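Search this site Enter keyword Go

Small items drop-off to open in Utimow in February

Residents of Utimow and the streets along Wike Road will have a new place to bring small household things from February. The Town of Hetmont confirmed on Wednesday, 13th November, that the former bus ticket office beside the Utimow shopping plaza will become a drop-off for items which are too small or too mixed for the regular kerbside bins.

The decision follows a survey sent with the water bills in the spring. The town received 1351 replies, and the most common complaint was about the drawer at home where everything ends up. People wrote that they do not know what to do with old toys, stationery, kitchen odds and ends and plastic packaging, and that the transfer station on the highway is too far for a bag of such things, especially for those who do not drive.

At the moment most of it goes into the garbage. Gion Hollenstein, who manages waste services for the town, said that the sorting line is not made for objects of this size. They fall through the screens and are sent to landfill together with the glass dust and the bottle caps.

"A resident can be very careful and put it in the blue bin, and the result is still the same," Mr. Hollenstein said. "We would like that the careful people get something for their effort."

The drop-off will have two sides. On the first side, things that still work or can be played with are put on open shelves, and anyone may take them home without payment. On the second side there will be bins for soft plastic, hard plastic, wood and metal. The contents will be collected by Trarnex, the company that already empties the glass containers in Hetmont. Batteries, paint, medicine and anything sharp will not be accepted and must go to the transfer station as before.
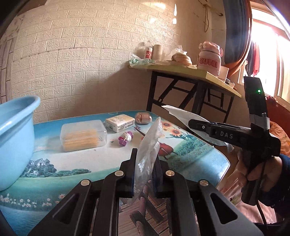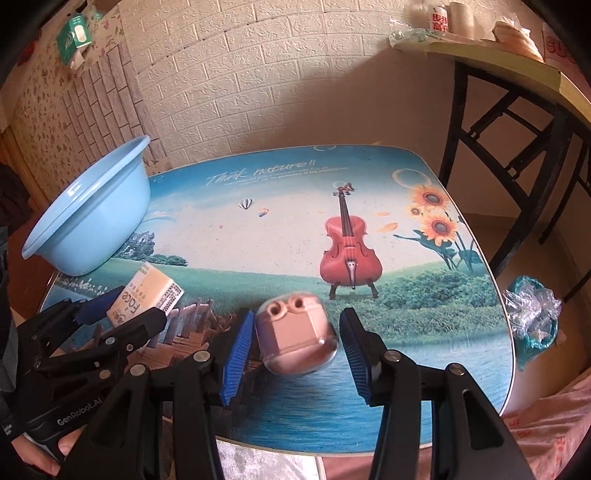
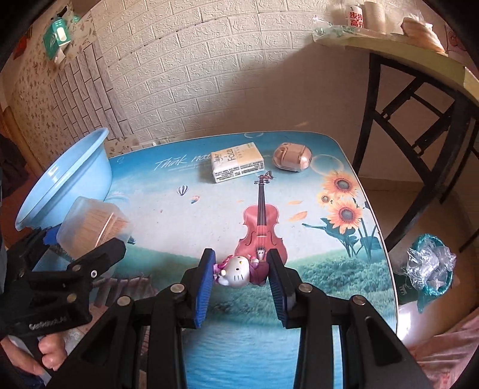 Small household things on a table top. Last photo: a Hello Kitty figurine.

Each household may bring one bag of up to 40 litres per visit. There is no limit on the number of visits, but staff can ask a person to come back on another day when the shelves are full. Businesses are not allowed to use the drop-off. A business which leaves its waste there can receive a fine of $60, and the same amount applies to bags left outside the door after closing.

Babatunde Odukoya, who has the shoe repair shop next to the old ticket office, welcomed the plan but has some worries about parking. There are only 2 short-stay spaces in front of the building, and in the morning they are used by parents who bring children to the daycare.

"I am happy that the lights will be on again in there, it was dark for three winters," Mr. Odukoya said. "But I asked the town to paint the lines new and to put a sign, so people don't stop across my door. They said they will look at it."

The town answered that a loading zone will be marked on the side street before the opening, and that a bicycle rack will be moved from the rear of the plaza to the front. The ramp at the entrance is steeper than the present rules permit and will be rebuilt in January – this is also the reason why the doors cannot open before the new year.

The opening hours are not final. The proposal is for two afternoons in the week and Saturday morning, so that the staff from the transfer station can cover both places. Residents who prefer an evening can write this on the comment form, which is available at the town hall counter and at the Wike Road library branch until the end of the month.

For people who want to prepare, the town gives some simple advice. Things should be clean and dry. Soft plastic should be kept separate from the rest, in a bag of its own – it does not need to be folded. Toys with missing parts can be brought, but they go in the bins and not on the shelves. Boxes should be opened and emptied, so the cardboard can stay in the normal collection at home.

The drop-off will run first as a trial until the summer. After that, council will decide if it stays, and if the east side of Hetmont should get one as well. Mr. Hollenstein said that the former fire hall was mentioned by several residents as a possible location, but the building has no heating and no visit has been arranged yet.

Contact the newsroom | Copyright Hetmont local news, all rights reserved | Back to top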